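Tomier opens waterside path survey to the public

2021-12-25

Tomier has published the first condition records for the Sturkmont route, a path network crossing low-lying grassland. The survey divides the network into 53 sections and notes surface, verge width and drainage for each. Fieldwork was led by Siham Awad and began in April.

Two views from the route, under heavy cloud:
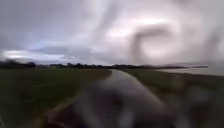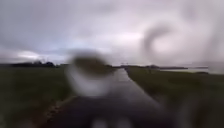
Records are kept by section number and can be requested free of charge. Each sheet gives the date of inspection, the surface type and any work proposed. Sections graded 4 are listed for repair first - these are mostly stretches where the verge has dropped below the level of the path. Grades will be reviewed after two further inspections.

"The grading covers the surface and the ground directly beside it," said Chinyere Adeleke, survey manager at Tomier. "Signs and gates are recorded separately."

Requests for sheets should quote the section number. Press enquiries: Mirsad Grgić, Tomier press desk.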